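Plederia FAQ
Questions about the tracking, alignment and export tools

Plederia is the software we use to turn recordings from hand-held grippers into data that a control policy can be trained on. It reads video and motion logs, works out where the gripper was and how far its fingers were open, and writes the result in a form that the training code can load. The questions on this page come from the support inbox and the user forum. The page applies to release 2 and was last checked on 2020-08-16.

GENERAL

What does Plederia do, and what does it leave to me?

It handles time alignment, camera tracking, finger opening, trimming and export. It does not train anything. Most users train with Jerken, which reads our export format directly, but the format is documented and several groups have written their own loaders.

Does it control the robot?

No. The part that sends commands to an arm is a separate program called Oei. The two share a set of message definitions and a common time base, so a policy trained on Plederia exports can be run through Oei without converting units. If you use another controller, read the section on units below before you move anything.

Which operating systems are supported?

Linux only for the full pipeline. The viewer also runs on Windows and macOS, and opens finished sessions but cannot process new ones.

Do I need a graphics card?

For tracking, no. It runs on the processor and will use as many cores as you give it. For finger detection a graphics card helps a lot. Without one the detector still works, but plan on leaving it overnight for a long session.

SETTING UP A SESSION

What is a session?

A session is one folder holding one mapping recording, one gripper calibration recording and any number of task recordings. Everything in a session must come from the same gripper in the same place. If you move to another table in the same room you can usually keep the session. If you move to another room, start a new one.

Do I have to record the gripper calibration every time?

Once per session. Open and close the fingers fully five times, slowly, over a plain surface. The tool takes the widest and narrowest positions it finds and stores them as the limits for that session. Task recordings are then scaled between those limits. Reusing limits from an older session is possible with the option "limits: inherit", but we don't recommend it if the fingers have been taken off and put back in the meantime.

What should the calibration view look like?

Both finger pads should be visible with clear space between them, and nothing else should be in the gap. A white or pale grey surface is best. The detector looks for the inner edges of the two pads, and it finds them more easily when the background has no pattern.
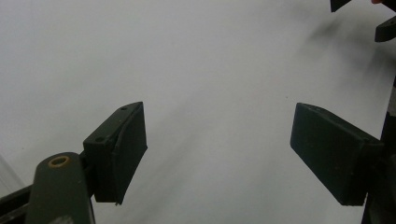

Open gripper over a plain surface, as seen from the gripper's own camera. A soft shadow crosses the gap between the pads.

Do shadows matter?

Soft ones seldom do. The detector works on edges, and a shadow with blurred sides produces a weak edge that falls below the default threshold. A hard shadow from a single bright lamp can be picked up as a pad edge, and then the opening is reported as smaller than it was. If the opening curve in the viewer has sudden flat sections, look at the video at those times before changing anything else. Moving the lamp is usually quicker than tuning the threshold.

My pads are dark and so is my table. What can I do?

Put a sheet of white paper down for the calibration recording. For the task recordings you have two choices. You can fit small printed markers to the fingers and set "opening: markers", or you can keep "opening: edges" and lower the contrast threshold. Markers are more reliable. Lowering the threshold below 0.2 tends to bring in the grain of the table.

The two pads look different in size on my screen. Is the calibration wrong?

Not by itself. The camera is rarely mounted exactly on the centre line, and each pad turns a little as it moves, so one may look larger or sit lower than the other. The tool fits each side separately. You only need to worry if the residual for one side is more than double the residual for the other, and the calibration report prints a warning in that case.

TRACKING

Why was my recording marked "lost"?

The tracker needs features it can follow from one picture to the next. A blank surface filling the view gives it very little to work with. This is the awkward part of the whole method: the background that suits finger detection is a poor one for tracking. Use the plain surface for calibration, and make sure the task area has some texture near it. A patterned mat at the edge of the table is enough in most rooms.

Can a lost recording be saved?

Sometimes. Run "track --retry", which starts from the end and works backwards, then joins the two halves if they agree. On our own test set of 3,453 recordings, the first pass tracked 2,461 and the retry recovered another 951. The remaining 41 could not be used. Your numbers will depend on the room far more than on any setting.

The path jumps by a few centimetres part way through. Why?

The tracker has recognised a place in the map and corrected itself. Small corrections are smoothed out at export. Anything over three centimetres is kept as a break and the recording is split in two at that point. You can change the limit with "max_jump", but a policy trained on paths with large jumps will try to copy them, and the arm will jerk.

Does the tracker use the motion sensor?

Yes, if the log is there. Without it the path is recovered only up to scale, and you will have to supply a known distance. Place two markers a measured distance apart and enter that distance in the session file.

How do I stop the tracker from following the fingers themselves?

Draw a mask. The fingers stay in nearly the same part of the picture while the rest of it moves, and features found on them pull the path towards standing still. The viewer has a mask editor under Tools. Cover the whole area the fingers can reach, and include any arms or rails that enter at the sides. The mask is applied to tracking only. Finger detection still sees the full picture.

TIME AND UNITS

How are video and motion logs lined up?

By the clock in each file, and then by matching the turning seen in the video against the turning in the motion log. The second step corrects small offsets of up to half a second. Larger offsets are reported and left alone, as they normally mean that the wrong files have been paired.

What units does the export use?

Metres, radians and seconds. Finger opening is stored twice: once as a distance in metres between the pads, and once as a number from 0 (closed) to 1 (fully open). Jerken uses the second. Oei uses the first.

My robot closes its gripper too late. Is that a fault in the data?

Usually it is delay. The picture reaches the policy a little after it was taken, and the gripper takes time to respond once it has been told to close. Measure both delays and enter them in the Oei settings. Han-gyeol Ryu wrote the measuring script that ships with the tools, and the comments at the top of it explain the procedure. If you have entered both delays and the gripper is still late, compare the opening curve with the video for a few recordings. An error there will show up as the same lag in every one.

EXPORT

How large are the exports?

Smaller than the source video, because pictures are resized and trimmed sections are dropped. Check the free space on your disk all the same - the exporter writes a full temporary copy before it replaces the old one.

Can I leave out recordings by hand?

Yes. In the viewer, select the recording and press X. It is added to the skip list in the session file and nothing is deleted. Press X again to bring it back. A note can be added next to each skipped entry, and we suggest you write one.

Does the exporter remove people from the pictures?

No. There is no face detection or blurring in Plederia. If people other than the operator may be in view, sort out permission before you record.

Will exports from the February release still load?

Yes, but the opening limits were stored per recording in that release and are stored per session now. Run "upgrade" on the folder first. The command makes a backup alongside it.

HELP AND BUG REPORTS

What should I send with a bug report?

The session file, the calibration report and the log from the failing step. Please don't send video unless we ask for it. If the problem is with finger detection, a single still from the calibration recording is useful.

Who looks after the project?

Plederia is maintained at Helton. Sun-ja Oh looks after the tracker and export code, and Han-gyeol Ryu looks after finger detection and the link to Oei. Questions sent through the forum are normally seen sooner than those sent to either of them directly.

Can I add support for a different gripper?

Yes. You need a gripper description file with the pad width, the greatest opening and a rough outline of where each finger appears in the picture. Copy one of the files in the "grippers" folder and change the values. If it works for you, send it in and we will include it in the next release, with your name in the change log if you want it there.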